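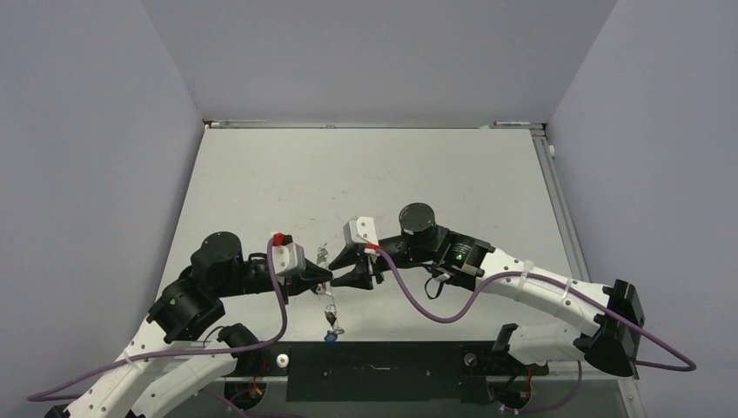 9 April 2020

Key ring bench, two arms, Farkas jaws on both sides. I wanted to get this going before we order anything else, so most of today went into finding out what the jaws can hold (keys are awful, I love them). Grip force is at 30 for now. At 168 the motors complained and I backed off fast!

The flat plate with the holes is the hard part. The fingers have to come in low from the side, and a few millimeters too high means they close on air. I redid the approach height 2 times and I'm still not happy with it.

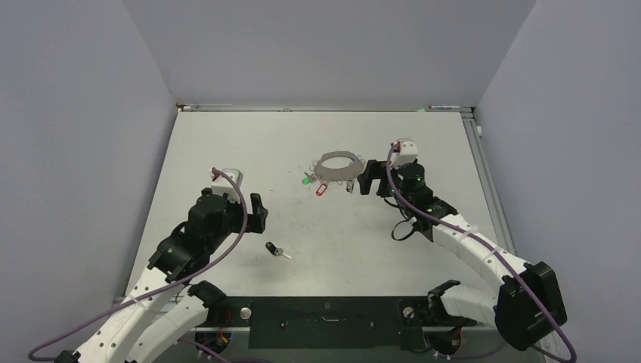
Shalini Upadhyay thinks I'm blaming the height for what is really a timing problem, and that the right arm should wait until the left has stopped completely. Fair. I put in a pause, long enough to be annoying, and I'll leave it there until we have real numbers.

Then wrist cameras. With the fingers shut they eat up a big part of the view, but the rings still show past the tips, and I get the other gripper with its key too. Better than I expected from the Talby lenses. 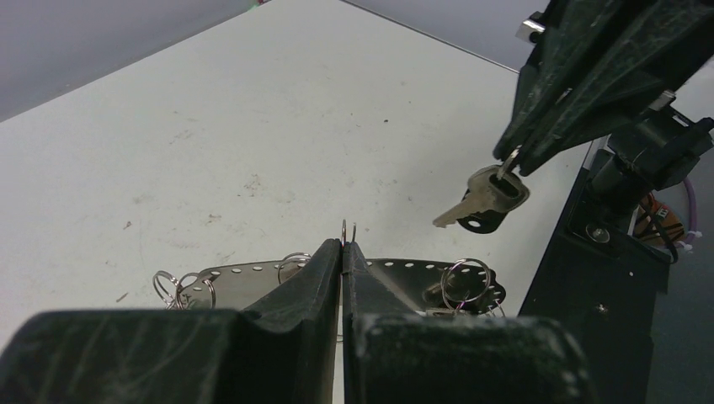

Fingertips: Stoleseo or what we have

The tips pick up lint like crazy. I want to try the Stoleseo pads, which are softer and supposedly good for up to 6 newtons on thin parts. Open jaws on one arm, pointed tips closing on the other, same keys, same lighting. 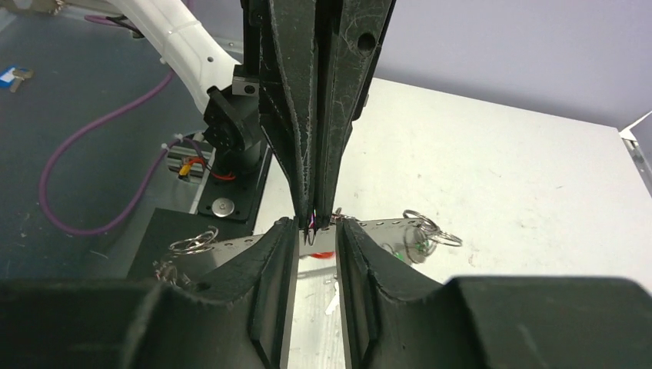 Tímea Hegyi says don't bother with the pads until the jaws have been wiped down, or we'll be comparing dust. She'd also like both wrist views saved with the force log. Will do, need to find disk space first.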